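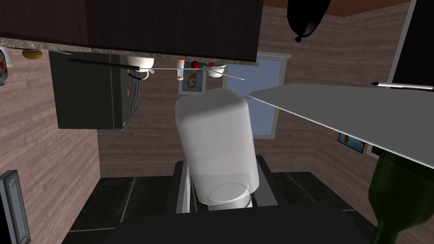
The Irkwood rules are our house rules for robot work in simulated kitchens, and I'm the one who keeps them tidy and answers the mail about them. Most of the mail asks the same handful of things, so I finally put the answers on one page! The rules cover how a scene gets set up, how the arm is allowed to move, and what you write down when you're done. The small stuff gets the most space. A red apple, a jar with an orange cap and a couple of white bowls are the sort of things people forget to list, and every one of them has to be in your object sheet, even if your task never goes near it.

Who has to follow these?

Anyone who runs a scene on the Rarnness machines, students and guests included. If you only look at finished runs, you can skip nearly all of this (do read the part on naming, though, or the folders will drive you nuts).

Do the rules really matter if it's only simulation?

I get this one a lot, usually from people who've just had a run sent back. Yes! You can't break a mug that costs money, I'll give you that. But habits travel. If an arm learns in simulation that it's fine to shove through a counter edge at full speed, somebody has to unteach it later, and I would like that somebody to have an easier week. We use the same speed caps and the same stop rules in simulation as on the bench.

What counts as contact?

Any touch between the gripper and something that isn't your target. Brushing a bowl counts. Resting a finger on the counter counts too, unless your task sheet says the counter is part of the task. Write it in the contact log and carry on. A logged contact is fine and won't get your run rejected. A contact that Prerent finds and your log doesn't mention will.

What's Prerent?

Our checker. It goes over a finished run and compares your object sheet and your contact log with what the simulator recorded. It's slow and fussy and I'm very fond of it. You start it from the run folder and it leaves a text report in the same place. Please read the report before you write to me about the report.

How long can an episode be?

300 steps. If the task isn't done by then, the episode ends and you mark it incomplete. Please don't stretch the limit in your own config to squeeze in one last grab (I can tell, and so can Prerent). If you think your task needs more, ask before you start and I'll put an exception in the sheet.

How many episodes do I need before I hand something in?

30 per task, with the start positions shuffled. If you throw one out, keep the files and write down why in a line or two. "Arm got stuck behind the bottle" is a perfectly good line. "Bad" is not.
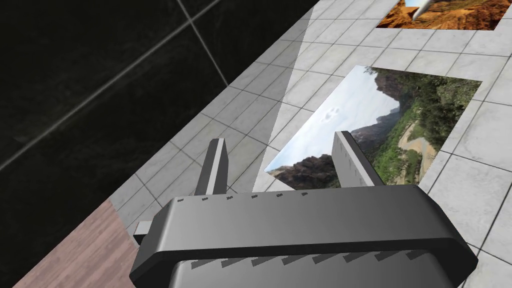 Rarnness Robotics Lab, Scene Standards Team

What about flat things, like pictures or paper?

They get their own section in the rules, 15, and it's the one I rewrote most. A photo lying flat on tile, like the mountain landscape between the open fingers, is an object like any other and goes in the sheet. It needs a name and a position, and you have to say whether the arm is allowed to touch it. If it's only there as decoration, mark it "fixed" so it can't slide. If it can slide, leave it loose and log it when it moves. What you can't do is switch the setting halfway through a batch, because then half your episodes mean one thing and half mean another, and I'm the one who gets to sort them out.

Can I start with the gripper already closed?

No. Every episode starts with the fingers open and clear of everything, even for pushing tasks where you'll close them right away. It adds a moment to each run and saves a lot of arguing over whether the first contact was yours.

How should I name my files?

Task, then scene, then episode number, all lower case, with no spaces. Use the number Anozie hands you. Anozie is the storage side of things, and it will happily accept two folders with nearly the same name and then lose track of which is which. Words like "final" or "new" don't belong in a file name. We had 296 folders with "new" in them the last time I looked, and the oldest was made in February of a year I'd prefer not to mention.

Who can stop a run?

Anybody watching it. You don't need permission and you don't need to be sure. If an object is sinking through a surface, or the arm is shaking, or something just looks off to you, stop it and leave a note. I've never been cross with anyone for stopping a run.

May I change the lighting or the wall colors?

Sure, go wild! Looks are yours to play with as long as you save the settings with the run. Sizes, weights and friction are another matter, and those need a change request.

How do I ask for a rule change?

Send me the rule number, what you'd like it to say, and one run where the old wording got in your way. That last bit is the one people leave out. I go through requests in the order they come in, and the answer goes to everyone on the list, so don't be shy about asking for something small.

I followed an older copy of the rules. Do I have to redo my work?

Nope. Runs are judged by the version they were started under, so put the version in your notes. The current one has been in force since Aug 14, 2019, and the older copies are in the Irkwood folder on the shared drive, under "archive".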